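3.2 Background color and sorting speed

Participants at the Wumcombe site sorted printed swatches into two groups, "more green" and "less green," on three table coverings: white, mid-gray, and a saturated green. The swatch set was the one described by Ong, cut down to 120 items after the pilot. Of the 57 people who signed up, 24 completed all three coverings in the July sessions. The rest completed one or two and are included only in the error analysis (Section 3.4).

Sorting was slowest on the green covering. The median time per swatch rose by 234 ms over the gray covering, and most of the increase came from swatches near the category boundary. Dark, neutral items placed on green were sorted quickly by everyone, in line with the lightness account given in Section 2.

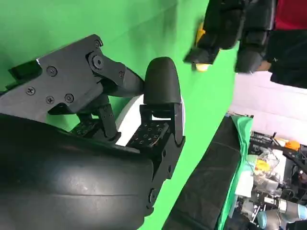

Figure 3. Black finger parts and a curved black housing against a bright green background.

Two participants reported that the gray swatches looked slightly pink on the green covering. This is the usual contrast effect and we did not correct for it. Zosen removed such trials in her reanalysis of the Zeseo swatches, but her displays were shown on a screen, and the pink cast was stronger there than in our paper set.

Fabric adds a second problem. A cloth surface is never one color, and small changes in shading across it can be as large as the step between two neighboring swatches. 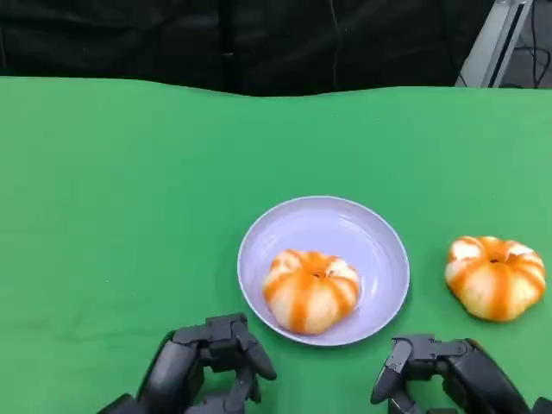

We therefore took a reading at the spot where each swatch was laid down and used that value in the model in place of a single value for the whole covering. Rowena Dela Peña made all the readings with the same handheld meter. Using local values reduced the residual error for the green covering and left the white and gray results almost unchanged. The fitted boundary moved toward yellow on green, as it had in the pilot, and the shift was larger for participants who began with that covering.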